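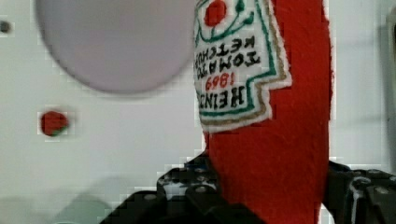 Ticket 185: plush ketchup bottle, label complaint
Opened 8 May 2023 by Oana Avram, Kirkville shop
Status: pending

Oana Avram wrote:
Customer wants a refund on the soft ketchup bottle. Says the label is "coming away" and that the toy has gone lumpy from the wash. Bought from our Poltora shelf. Can I just approve it?

Kaj Hallgrímsson wrote:
Not yet. Which part of the label? I can read TOMATO KETCHUP, 1869 and HEINZ without any trouble, and the green line inside the border looks fine to me where I can see it. The letters are a bit uneven, but that's how sewn letters look on felt. I wouldn't call it damage.

Oana Avram wrote:
She says it's the back edge of the label. And the lumps?

Kaj Hallgrímsson wrote:
I see faint creases in the red fabric low on the bottle. Squeeze any stuffed toy and you get those. Did she say how she washed it? The care card says cold water, by hand. "From the wash" could mean anything, including 2 hours in a dryer.

Oana Avram wrote:
Asked. She says "gentle cycle" and doesn't remember the dryer.

Kaj Hallgrímsson wrote:
I'm not convinced. Please get:
- a close shot of the back edge of the label
- the receipt
- the bottle laid flat, nothing pressing on it

If a seam is open by more than 6 stitches, refund it. If it's only fuzz or creasing, offer the repair kit and leave it there.

Oana Avram wrote:
Sent her the list. No reply so far. Keeping this open until June.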